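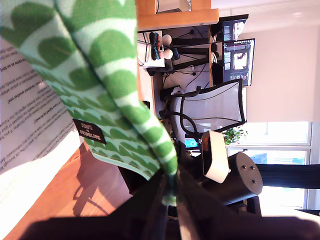
Printed cotton cloths are most of what we sell at Clokarska, and most of the mail we get is about washing, folding and storing them. The answers on this page apply to all our tablecloths, kitchen towels and square wrapping cloths unless the answer says otherwise. If your cloth has a small black label sewn on near one edge, like the one on the green and white cloth, read the question about labels before you reach for the scissors. Shaohua Guo answers the mail and keeps this page current. It was last updated on July 12, 2022.

WASHING

Do I need to wash a new cloth before I use it?

Yes, once. New cloths have a light finish on them that makes them lie flat in the package. It also keeps them from soaking up water, so a new kitchen towel will push a spill around the counter until it has been washed. Wash it alone or with similar colors the first time.

What temperature should I use?

Cold or warm. Hot water won't ruin the cloth, but the darker colors will fade faster. For greasy kitchen towels, use warm water and let them soak for an hour first.

Will the colors run?

The Quan and Lomo prints are washed at the factory and we don't get many complaints about them. Grinside is our solid-color line, and the red and navy will give off some color in the first two or three washes. Keep those away from anything white until the water runs clear.

Can I use bleach?

No. Chlorine bleach takes the green out of the leaf prints first and leaves the white areas a little yellow. Oxygen bleach powder is fine on the printed cloths. Do not leave it on overnight.

How much will it shrink?

A little in length and less in width. We cut every cloth slightly over the listed size to allow for it. If you measured your table down to the last inch, buy the next size up.

Can it go in the dryer?

Yes, on low. Take it out while it is still slightly damp, shake it hard by two corners and hang it over a rail or a door. It will need far less ironing. Cloths dried all the way on high come out with set creases along the hems, and those are hard to get rid of.

Is it all right to dry it in the sun?

For an afternoon, yes. Over weeks it will fade, and it fades in stripes if it is always hung the same way. The same goes for a tablecloth left on a table by a sunny window. Turn it end for end when you wash it and the fading will at least be even.

STAINS

How do I get wax out?

Let it harden, then scrape off what you can with the back of a butter knife. Put a paper towel on each side of the cloth and press with a warm iron, changing the towels as they soak up wax. Wash as usual afterward. Colored candles may leave dye behind, and oxygen bleach powder will usually lift that.

What about tea, coffee and wine?

Rinse with cold water from the back of the cloth as soon as you can. Then rub in a little dish soap and wash. Do not put it in the dryer until you have checked the spot in good light – heat sets what is left.

And cooking oil?

Dish soap straight on the dry cloth, rubbed in with a finger, left for fifteen minutes. Water first makes it harder. Turmeric in oil is a separate problem and we have never gotten it out completely.

IRONING AND FOLDING

Which side do I iron?

The back, while the cloth is slightly damp. Ironing the printed side won't hurt it but may leave shiny patches on the thicker prints.

How should I fold a large tablecloth by myself?

Lay it flat on a bed or a clean table with the printed side down. Bring one long edge to the other and smooth it out toward the ends. Fold it lengthwise again, so you have a long strip, then fold the strip in half and in thirds. Picking up a big cloth by the middle and trying to fold it in the air gives you a twist that you then have to undo. If you have no flat surface large enough, hang it over a door by the centerline and work from there.

My cloth never comes out square when I fold it. Is it crooked?

Possibly. Cotton gets pulled out of shape in the wash. While it is damp, take two opposite corners and pull firmly, then do the other two. Iron it right after. If it is still crooked, send us a photo of it folded in half and we will look at it.

Should I roll or fold for storage?

Roll the ones you use only on holidays. A cardboard tube is good, with a sheet of plain white tissue around it. Don't use newspaper or printed pages, as the ink can come off on pale fabric. Everyday cloths can be folded. Put the clean one at the bottom of the stack and take from the top, so they all get used.

Can I store them in plastic?

We'd rather you didn't. If any damp is left in the cloth it stays there, and you will find gray spots when you open the bag in November. An old pillowcase does the job.

LABELS

Can I cut the label off?

You can, but cut the stitches and not the label. It is sewn through the hem on most cloths, and if you snip close to the fabric you may cut the hem thread as well. Use a seam ripper from the back and pull the loose threads out one at a time. Please wait until you are sure you are keeping the cloth. We can't take back one without its label.

The lettering on my label is too small to read. What does it say?

Our name, the fiber content and basic washing directions. The full directions are on the sheet of paper in the package and are repeated on this page. You don't need the label to look up your print. The order number on your packing slip is enough.

The label is scratchy. Can you leave it off?

Not on stock cloths. On custom orders, yes, if you ask when you order.

SIZES AND PATTERNS

How far should a tablecloth hang down?

For everyday meals, 6 inches on each side is enough and stays out of people's laps. For a dressed table, go to 12. Measure the table with any leaves in, and add the drop twice to both length and width.

Does the pattern have a top and a bottom?

On leaf and scallop prints, usually yes. The rows all point the same way, so from one side of the table they will be upside down. Most people don't mind. If it bothers you, choose a stripe or a Grinside solid.

Will the pattern line up if I put two cloths together?

Don't count on it. We cut for size and the rows start where they start. If you need two cloths to match, write to us before you order and we will try to cut them one after the other from the same bolt. There is no charge, but it adds a week.

Can I buy fabric by the yard?

Yes, for the Quan and Lomo prints. The minimum is one yard and we cut in half-yard steps. Cut fabric is sent unhemmed, and you should wash it before you sew it.

I want the pattern numbered 3635. Is it gone for good?

We have no plans to print it again. Boonsong Khunthong, who handles our cutting, puts leftover pieces aside and there are sometimes enough for napkins or a small towel. Ask, and we will add you to the list.

REPAIRS AND RETURNS

The hem came undone. What do you do about that?

If it happens in the first year, we re-sew it free and pay the postage back to you. After that we charge for postage only. Wash the cloth before you send it. We send unwashed ones back.

Can I fix it myself?

Any straight stitch will hold. Use cotton thread and fold the hem along its old crease, which you will be able to find with an iron. Small holes in the middle of a cloth are best patched from behind with a scrap of similar weight.

How long do I have to return a cloth?

Thirty days, unwashed and with the label on. You may unfold it and try it on the table. Fold it back as well as you can; it does not need to look as it did in the package.

Where do I send it?

Use the address on your packing slip and write the order number on the outside. Packages with no number sit on the shelf until somebody writes to ask about them.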